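Handout 4: Small bits and where they live

Hello again, and well done for getting through the paper drawer! In Posier week we move on to chargers, which in my house breed behind the sofa. Gather every one you can find on to a clear desk before you decide anything (I did mine at the Guerreiro flat and was a bit ashamed of the pile). Then pick a box. I like an ordinary food tub, see-through or near enough, with a lid in another colour so it doesn't wander off with the kitchen ones.

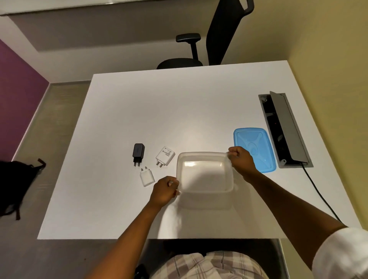

Fig. 1. Empty tub, blue lid off to the side, chargers waiting on the left.

Try the tub for size first. Plugs with round prongs are awkward little things and they'll hold a lid up if you just drop them in, so lay them flat and turn them until they sit nicely. Cables go in a separate bag, please!

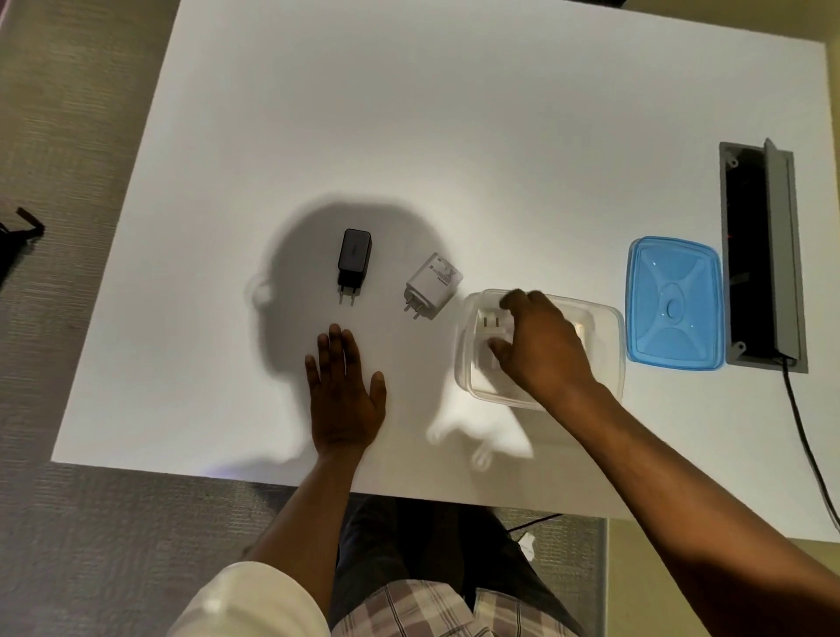
I put the white ones in before the black, for no better reason than habit. Do it in whatever order you like, but keep the lid off until the last one is in and you've had a look from the side. Then label it. Mine say what the charger fits and which room it came from.

For next time: read page 16 of the Vellivura booklet and bring one tub, filled, with its label on.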